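4. Preparing the Table and Mixing the First Batch

This section covers work surface preparation, measuring, mixing and pouring for the Lullow casting resin kit. Read Section 3 (Ventilation and Gloves) before opening either bottle. Section 5 covers demolding.

4.1 Work surface

The surface must be level, flat and free of dust. Resin follows the slope of the mold, and a tilt too small to notice by eye will leave one edge of a coaster thinner than the other.

1. Set the table in its final position. Do not move it after leveling.
2. Lay the level from the kit along the long side of the table. Adjust the feet or shim until the bubble is centered.
3. Turn the level 90 degrees and repeat.
4. Recheck the long side. Adjusting the short side often disturbs it.
5. Wipe the surface with a lint-free cloth. Do not use furniture polish or any spray that contains silicone.

NOTE: If the table cannot be leveled, place the mold on a rigid board and level the board. Soft cutting mats are not suitable.

4.2 Room conditions

Keep the room at 18 degrees Celsius or warmer for the full cure. Below this the mixture thickens, holds air and may stay tacky. Store both bottles in the same room overnight before use. Bottles kept in a garage or shed in January will need the full night to warm through.

If Part A looks cloudy or has crystals at the bottom, stand the closed bottle in warm tap water until it clears. Dry the outside completely before opening. Water in the mixture causes white haze.

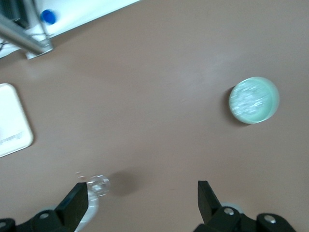
4.3 Measuring

The ratio is 2 parts A to 1 part B by volume. It is not the same by weight. If you use a scale, refer to the weight table in Appendix B.

1. Put on gloves and eye protection.
2. Pour Part A into a clean measuring cup to the desired line. Read the line at eye level.
3. Pour Part B into a second cup. Never measure Part B on top of Part A.
4. Close both bottles at once and wipe the threads. Do not swap the caps.

CAUTION: Do not add extra Part B to speed up the cure. The excess does not react and the casting will remain soft. It may also overheat.

The Roseck mold set supplied with the larger kit takes 88 ml in total when all cavities are filled. Mix slightly more than this to allow for resin left on the cup walls.

4.4 Mixing

1. Pour Part B into Part A slowly.
2. Stir for three minutes with the flat stick. Keep the stick in the liquid and do not whip.
3. Scrape the sides and bottom of the cup at least four times while stirring.
4. Transfer the mixture to a clean cup and stir for one more minute with a new stick. Unmixed resin on the walls of the first cup stays behind.
5. Add pigment now if required. Skolach pastes must not exceed the amount printed on the jar.
6. Let the cup stand for two minutes so that large bubbles can rise.

Working time is 15 minutes from the moment the two parts meet. This time is shorter for large batches, as the mixture heats itself. If the cup becomes hot to the touch, stop work, move it outdoors onto bare concrete and leave it until cold.
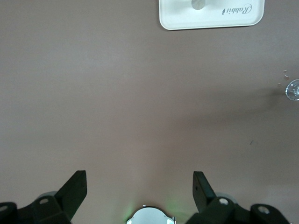

4.5 Pouring

1. Pour in a thin stream into the lowest point of the mold.
2. Fill to just under the rim. Do not scrape the cup into the mold.
3. Pass the heat tool over the surface in short strokes, keeping it moving. Holding it in one place damages silicone molds.
4. Remove lint or hairs with a toothpick before the resin starts to gel.
5. Cover the mold. The cover must not touch the resin.

WARNING: Keep the heat tool away from alcohol inks and from any cloth used to wipe up solvent.

4.6 Cleanup

Wipe cups and sticks with paper towel while the resin is liquid. Let leftover resin harden fully before disposal. Do not pour it down a drain. Wash skin with soap and water only; solvents carry resin into the skin.

NOTE: Yoon release spray is required for rigid molds only. Apply it before step 1 of 4.3 and allow it to dry.

Section revised Mar 23, 2018. Technical editor: Eun-ji Won. Changes: weight table moved to Appendix B, second-cup transfer added to 4.4.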